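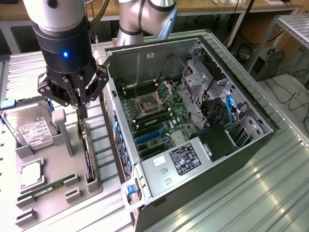
About Clenmont

Clenmont takes in desktop computers that offices and schools have finished with, strips them, checks the parts and puts them back together as working machines. We also sell tested spares on their own. We have been doing this since 2009, first from a double garage and now from a unit on the Wiltau trading estate, where we have four benches, a goods-in area and a small shop counter at the front.

Most of what comes through the door is tower PCs. We do take small form factor machines, but we don't take laptops, printers or monitors, and we have to turn a few people away every week because of this. If you are not sure, ring before you load the van.

How the work is done

Every tower gets a job number when it arrives and keeps it until it leaves. At the bench it is laid on its side and the side panel comes off. The drive, the processor and the memory go into a plastic parts tray next to the case, each in its own slot, so they can be checked separately and don't get mixed up with parts from the next machine. The trays are an idea of Ningsih Sutanto's. Before that we used ice cream tubs, and we lost a lot of time looking for things.

Drives are wiped or, if the customer has asked for it, destroyed. You get a certificate either way with the serial number of each drive on it. Memory is tested overnight. Processors are cleaned of old paste and looked at under a magnifier, along with the socket they came from. Power supplies are load tested in the case, and if one fails it is replaced, never opened.

The case is then blown out and wiped down, the parts go back in, and the machine runs for three hours before anyone signs it off. Cables are routed along the walls of the case where there is room — some makers leave more of it than others.

Last year we completed 183 machines for schools and a larger number for small firms and private buyers. Parts that can't be used again are sorted by material. Metal goes to a scrap merchant and the plastics go to Plastico, who collect once a fortnight.

Who we are

Sabina Rusnák started the company and runs the workshop. She still does most of the board repairs.

Ningsih Sutanto looks after goods-in and stock. We keep over 108 types of spare on the shelves, and she is the person to ask if you need a drive cage or a side panel for an older case.

Kanini Urio does testing and data wiping, and writes the certificates.

Chrysanthi Vrettos handles schools and trade accounts.

Paul is at the counter on weekday mornings.

Visiting and collections

The counter is open Monday to Friday, 9 until 4. We collect locally if you have ten or more machines. Please remove any discs from the drives and keep the power leads together in a box. We are closed for stocktaking during the first week of November.

Page last updated 2023-03-16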